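Progress report on the open day, for the Callau Fund
Prepared by the Drekunska workshop
Reporting period: up to the end of May

Summary

In this period we used the second part of the grant to prepare and hold the open day that we promised in our application. It took place on a Friday, from two in the afternoon until the early evening. We received 49 visitors, mostly from small packing companies and from two vocational schools. The purpose was to let people who have never worked near a robot arm see one at work, ask questions, and try it by themselves under supervision.

We can report that the open day was held as planned, with one change in the program, which is described under point 3.

1. Preparation

The preparation took five working days. We moved the arm from the back of the workshop to the table near the windows, so that visitors could stand on three sides of it. The safety distance was marked on the floor with tape. Our partner company Flivel lent us a second screen, and on it the visitors could follow the view from the small camera at the wrist of the arm.

We also rewrote the explanation sheets. The first version was too technical, and the teachers who read it in advance told us so. The new version is one page and uses no formulas. It is available in two languages.

2. The demonstration

The main demonstration was picking up everyday objects from a table. In our application we wrote that we would use standard test blocks. After talking with the schools we decided to use ordinary things also, because visitors understand the difficulty better when they know the object from home. Each object was placed by hand, in any position, and then the arm was asked to approach it and take it.

The box of Walkers cookies and the small yellow capsule were a useful pair. The box is flat and long, and the gripper must come to it from a correct angle. The capsule is small with rounded ends, and it can roll away if the fingers do not close evenly. Many visitors expected that the bigger object would be the easier one, and this started good discussions.

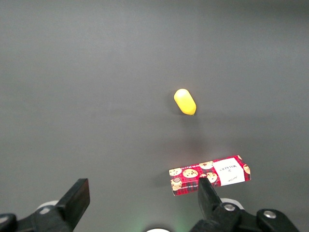

3. Hands-on session

After the demonstration, visitors could move the arm with the hand controller, in groups of four. Every group had one of our staff beside the stop button. This was the part that people liked most, and it was also the part that we planned worst. We calculated too little time for each group, and a line formed quickly. For this reason we canceled the short lecture by our guest from the Zieliński company, with their agreement. The slides were sent to all visitors by email in the following week.

There were no accidents. The stop button was used several times, mostly by visitors who wanted to see what it does – we had encouraged this.

4. Feedback from visitors

We gave out a short paper form at the exit. Most of the answers were positive. The wishes we read most often were more time with the controller and more chairs. Several visitors from packing companies asked if the arm can work with soft bags. At this moment we cannot promise this, but we wrote down their contacts and will invite them when we begin our tests with bags.

One of the schools has asked to come back with a whole class. We answered yes and are now looking for a date outside of the exam period.

5. Costs

The budget for the open day was 3,000 euros. The final cost was 3,005 euros. The small difference comes from printing the sheets again, and we cover it from our own money. All invoices are attached in the same order as in the budget table.

6. Next steps

Before the next report we will prepare the class visit and make the hands-on session longer. We would like to ask the Fund for permission to move the guest lecture to this visit, without any change in the total budget. Please let us know if a separate written request is needed for it.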